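From: Adesuwa Wike
To: hilliseck-allotments list
Subject: Re: [hilliseck] Swap table, May

Gaëtan Fleury wrote:
> Could someone please decide what the swap table is for? Last year I
> brought leeks and went home with a fondue set and a jigsaw of
> Duderholm harbour, 3000 pieces, box taped shut. I have now finished
> it. There are 2 pieces missing, both sky. I would like to give it
> back.

Gaëtan, my sympathies, and no, you may not give it back. I had that jigsaw the year before you and got as far as the lighthouse.

Since you ask for a decision, I'm making one, and anybody who objects can run the table instead. Proposed rules, in no order of merit:

1. Plants, seeds and produce first. Label them. "Squash?" is a question and doesn't count as a label.

2. Bare wood is fine for seedlings, but put a tray under the pots. Water rings come out of pale timber slowly and with a lot of swearing. 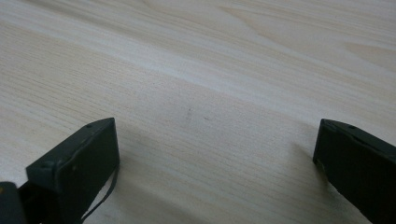 3. No kitchen gadgets with a flex. The Plorari juicer has now been to five swaps and has better attendance than I do.

4. Courgettes: one per person per visit, and you may not leave them on other people's doorsteps afterwards. Mrs Rutkowska at plot 14 knows who you are.

5. Whatever is left at four o'clock goes home with whoever brought it. This includes the juicer.

Replies to the list please, and trim your quotes. The last digest was mostly Gaëtan's signature.

Adesuwa
(plot 2, the one with the bindweed)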